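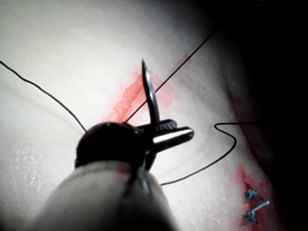
Zorix公布Mundus缝合平台持针交接故障调查结果，并暂停相关自动功能

2026年6月24日，星期三，Zorix公布Mundus缝合研究平台持针交接故障的调查结果。故障表现为：在双器械交接缝合针的过程中，接收侧器械尚未形成有效夹持，控制系统即判定交接完成，并向释放侧器械发出张开指令。缝合针由此失去约束，或仅由接收侧钳口的前缘承托，姿态无法保证。

受影响的平台共7台，均为台架研究用途，未用于人体。截至本文发布，Zorix未收到与该故障有关的人员受伤报告。在修正软件完成验证之前，上述平台的自动交接功能已远程停用，遥操作模式及单器械自动走针功能保留。

故障在控制系统内部登记为“夹持确认提前”，安全等级为二级，即可能导致器械或针体出现非预期运动，但可由操作员通过急停终止。

故障表现

Mundus平台的缝合流程中，一侧器械夹持弯针穿过切口两侧组织，另一侧器械在出针后接针，随后前者释放。两侧钳口在短时间内同时夹持同一枚针，控制系统将这段时间称为“共持段”。共持段内，两侧器械的位置指令相互锁定，任何一侧的独立运动都会通过针体传递到组织。

正常情况下，共持段的结束须满足三个条件：接收侧钳口开度进入针径对应区间；接收侧夹持力估计值超过阈值；以上状态在确认窗口内保持稳定。三者同时成立后，释放侧方可张开。

调查涉及的日志中，上述条件在记录上均已成立，而后续视频和外部测力数据显示，接收侧实际夹持力不足。异常分为两种形式。

第一种为脱针。释放侧张开后，针体在缝线张力作用下绕接收侧钳口转动，或自钳口滑出，落在组织垫表面。脱针后，控制系统仍按已持针状态执行抽线动作，器械空走一段行程，直至线张力监测超时。

第二种为偏转。针体未脱离接收侧钳口，但相对钳口的角度发生改变，系统沿用交接前的针姿估计规划下一针。入针点偏离规划位置，个别情况下针尖以接近切向的角度接触垫面，造成表面划伤。

偏转的识别难度高于脱针。脱针会在抽线阶段触发超时，偏转则可能不触发任何报警，只有在下一针入针力曲线异常时才会暴露。日志复核以此为重点，将入针力曲线与规划曲线逐条比对。

日志复核结果

Zorix调取了全部受影响平台自软件更新以来的运行日志，从中确认124次异常交接。复核由Nusrat Ghumman负责，脱针与偏转分别登记，无法归类的记录按偏转处理。

异常并非均匀分布。更换过腕部传动钢索的器械出现异常的比例明显偏高，且集中在更换后的初期使用阶段。使用时间较长、未更换钢索的器械也有异常记录，多发生在缝线处于张紧状态时执行的交接中。缝线松弛时，即使夹持力不足，针体通常也能保持在钳口内，因此早期的台架验收没有发现该问题。

报警记录方面，大部分脱针事件在抽线阶段触发了“线张力超时”报警，操作员随后转入遥操作模式重新拾针。由于该报警在缝线缠绕、线尾过短等情形下同样会出现，各使用单位在日常记录中将其归入缝线问题，没有作为器械故障上报。Zorix的远程监测按报警代码汇总，也未能将其与交接动作关联。

首份明确指向交接动作的报告由Neema Obura提交。报告附有同一器械连续数次交接的电流曲线，曲线显示，接收侧电机电流在钳口接触针体之前已超过阈值。Zorix收到报告后在内部台架上复现了该现象，并于复现当日启动正式调查。

根本原因

调查认定，故障由三项因素叠加造成。

一、夹持力估计方法。平台的钳口端没有力传感器，夹持力由器械基座处的驱动电机电流换算得到。电流中包含钢索与导轮之间的摩擦分量，控制软件使用固定的摩擦补偿值将其扣除。该补偿值按磨合完成的器械标定。新换钢索的摩擦较大，未被扣除的部分被计入夹持力，估计值因此偏高。

二、腕部姿态的影响。钢索经过腕部关节时，包角随腕部偏转角度变化，摩擦随之改变。交接动作中，两侧器械从相对方向接近针体，接收侧腕部往往处于较大偏转角。标定则在腕部接近伸直的姿态下进行，未覆盖交接姿态。

三、确认窗口缩短。前次软件更新为减少共持段内两侧器械的相互拉扯，将确认窗口缩短为50毫秒。缩短后的窗口不足以区分稳定夹持电流与钳口闭合过程中的摩擦峰值。在旧版软件中，同样的峰值会在窗口结束前回落，交接判定不成立，系统自动重试。重试次数的增加在当时被视为节拍问题。

三项因素中，第三项为直接触发因素，前两项为潜在缺陷。恢复原窗口长度可以显著减少异常，但不能消除夹持力估计的偏差，因此Zorix未将回退软件版本作为最终措施。

钢索由Mwakyusa供应。调查对更换批次进行了尺寸、涂层和张力检查，结果符合采购规范。采购规范中没有规定初始摩擦的上限，也没有要求出厂前磨合。该缺项由Zorix承担责任，Mwakyusa供应的钢索不作召回处理。

复现试验

复现试验在Zorix台架和独立测试机构Pristmont的实验室分别进行，采用同一份试验规程。每支参试器械完成500次交接，交接对象为标准弯针，带编织缝线，在软质组织垫的预制切口上操作。试验变量包括钢索状态、接收侧腕部偏转角、缝线张力和确认窗口长度。

钳口实际夹持力通过专用测力针测量。测力针外形与缝合针一致，针体中段贴有应变元件，仅用于台架，不具备穿刺功能，因此夹持力测量与实际走针分为两组进行。走针组不测夹持力，以视频和外部位置测量判定交接结果。

试验得到以下结论。

新换钢索、大偏转角和短确认窗口同时存在时，夹持力估计值与测力针读数的偏差最大，接收侧钳口仅轻触针体即可通过判定。

在该条件下，缝线张紧方向对结果有明显影响。缝线拉力指向释放侧时，针体在释放后向原侧转动；拉力指向接收侧腕部时，针体多被压向钳口根部，异常反而较少。

经过磨合的钢索在同样条件下仍有偏差，幅度小于新换钢索，但足以在张紧缝线下造成针体偏转。

恢复原确认窗口后，脱针未再出现，偏转仍偶有发生。

钳口表面纹路磨损对结果的影响未能与其他因素分离，列入后续试验。

共持段的附加风险

调查期间还发现一个与原故障方向相反的情形。操作员在察觉交接异常后切换至遥操作模式，若此时释放侧尚未张开，两侧器械仍同时夹持针体，而位置互锁已随模式切换解除。主手的微小位移会直接作用于其中一侧，针体成为两侧器械之间的刚性连接，受力可能传递到切口边缘。

原设计假定模式切换只在单侧持针时发生，界面未对共持状态下的切换给出提示。复现试验中，该情形造成组织垫切口边缘撕裂，针体有弯曲变形。现有日志中没有确认到由此引起的损坏事件，但由于遥操作模式下不记录针体受力，不能排除其曾经发生。

修正软件将在共持状态下保留位置互锁，直至操作员明确选择由哪一侧释放。选择之前，两侧主手的平移输入均不生效，急停及断电保持功能不受影响。

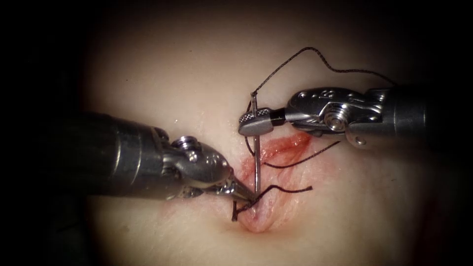

Peadar Scanlon认为，共持状态下的模式切换比脱针更值得优先处理。他指出，脱针之后系统和操作员至少会得到一个超时报警，而双侧夹持时的误牵拉没有对应报警，操作员在主手上也感觉不到两支器械之间的内力。他建议将共持状态的剩余时间和释放侧选择直接显示在目镜画面中，不要仅放在侧屏的状态栏里，并要求在界面修改完成前，把这一操作限制写入每台平台的开机检查单。

Zorix接受上述建议。目镜画面提示已列入修正软件的功能清单，开机检查单随本公告一并下发。

临时措施

在修正软件发布之前，受影响平台须执行以下措施。

自动交接功能保持停用。使用单位不得通过恢复旧配置文件或离线安装旧版软件的方式重新启用。

需要双器械交接时，以遥操作模式完成。接收侧夹持后，先以小幅度牵引确认针体随动，再释放另一侧。

共持期间不得切换控制模式。必须中止操作时，使用急停，两侧钳口将保持当前开度，然后按手动释放程序逐侧处理。

更换钢索后的器械，在投入走针试验前执行空载磨合程序。磨合记录附于器械档案，缺少记录的器械按未磨合处理。

出现“线张力超时”报警时，停止当前动作，确认针体位置后再继续。报警记录中应注明报警前是否执行过交接。

脱落的缝合针须找到并登记，未找到之前不得更换组织垫或清理台面。曾落针或发生碰撞的缝合针不再使用。

单器械自动走针功能可以继续使用，但不得与上述手动交接组合为连续自动流程。使用单位自行编写的脚本中如包含交接调用，系统将返回“功能停用”并停在调用前的位置。脚本不得对该返回值作忽略处理。

纠正措施

修正软件计划于9月发布，内容包括以下各项。

摩擦补偿由固定值改为按腕部姿态查表，表格在每次器械安装后通过空载动作更新。器械更换钢索后，若未检测到磨合记录，自动功能不开放。

确认窗口恢复为原长度，并增加针体随动检查：接收侧夹持后，在互锁状态下执行一次微小位移，由视觉模块判断针体与钳口是否同步。视觉模块无法给出判断时，例如针体被器械腕部或缝线遮挡，交接不成立，系统停在共持状态并请求操作员处理。

交接后重新估计针姿，不再沿用交接前的数值。针姿偏差超出允许范围时，禁止自动入针。

“线张力超时”报警拆分为独立代码，分别对应空抽、缠绕和线尾不足。空抽代码直接上传至安全监测，不再与缝线类报警合并。

共持状态下的模式切换按前文所述修改。

以上修改中，针体随动检查会延长单次交接的时间。Zorix不对修正后的节拍作出承诺，也不接受使用单位关闭该检查的配置申请。

Thịnh Trương负责修正软件的验证。验证沿用复现试验的规程，并增加线缆张力突变、视觉遮挡和操作员中途干预三类工况。放行标准为全部工况下不得出现未报警的针体脱落或偏转。验证报告由Pristmont独立复核，复核未通过的，发布时间顺延。

硬件方面，Zorix正在评估在器械腕部附近增加夹持力测量的可行性。该方案涉及腕部尺寸、清洗及线缆布置，尚无实施时间表，本次纠正措施不依赖该方案。

采购与变更管理

采购规范已增加钢索初始摩擦要求和出厂磨合要求，适用于此后的全部订单。在库钢索由Zorix自行磨合并复测，复测不合格的退出使用。

软件变更管理方面，调查认为，前次更新的评审将确认窗口归类为性能参数，未触发安全评审，是本次故障未能在发布前被发现的主要管理原因。评审依据的是共持段时长和重试次数，没有对夹持力进行独立测量。Zorix已将所有参与夹持、释放和互锁判定的参数改列为安全参数，修改时须附独立测量数据。

Godfrey Rweyemamu表示：“重试次数下降被当作改进成果写进了发布说明，而当时没有人去核对减少的那些重试里，有多少本来就应当重试。今后这类指标不能单独作为放行依据。”

对已有研究数据的影响

受影响平台产生的数据中，涉及自动交接成功率、针距精度和入针角度的部分可能存在偏差。系统日志将脱针前的交接登记为成功，因此直接由日志统计的成功率偏高。偏转造成的针距误差则可能被归于规划或视觉误差。

Zorix将向各使用单位提供逐条复核结果，标明异常记录的时间戳、器械序号和分类。原始日志不作修改，复核结果以附加文件形式提供，由使用单位自行决定数据的剔除或重新标注。以遥操作模式采集的数据不受夹持确认故障影响，但含有共持期间模式切换的片段应单独检查。

已基于上述数据提交报告或论文的单位，可以向Zorix申请书面说明。说明仅限于故障机理和受影响记录的范围，不对研究结论作出评价。

未受影响的范围

未安装前次软件更新的Mundus平台不存在确认窗口缩短的问题，但夹持力估计偏差同样存在，应执行钢索磨合和共持期间不切换模式两项措施。该类平台不列入本次功能停用，修正软件发布后应予安装。

剪线、打结和组织牵拉功能不使用上述交接判定。打结过程中的缝线夹持采用独立的开度判定，复核未发现异常。器械安装识别、急停回路和断电保持功能经检查工作正常。

后续通报

Zorix将在验证完成后公布验证摘要，并同步更新受影响平台的状态。若复核中发现新的故障形式，或收到与本故障有关的伤害或设备损坏报告，将另行通报。

使用单位应通过平台服务门户确认已收到本公告，并上传各器械的钢索更换记录。报告异常时，请保留完整日志、双侧电流曲线和同期视频，不要在提交前重启控制柜，重启会清除高频缓存中的电流数据。

编辑须知

Mundus为Zorix开发的双器械缝合研究平台，支持遥操作和部分自动功能，供台架研究使用，未获准用于临床。

Pristmont参与了本次复现试验，并将对修正软件的验证报告进行独立复核。

媒体联络：Zorix技术传播部
技术联络：Mundus平台安全组，通过平台服务门户提交，主题注明“夹持确认提前”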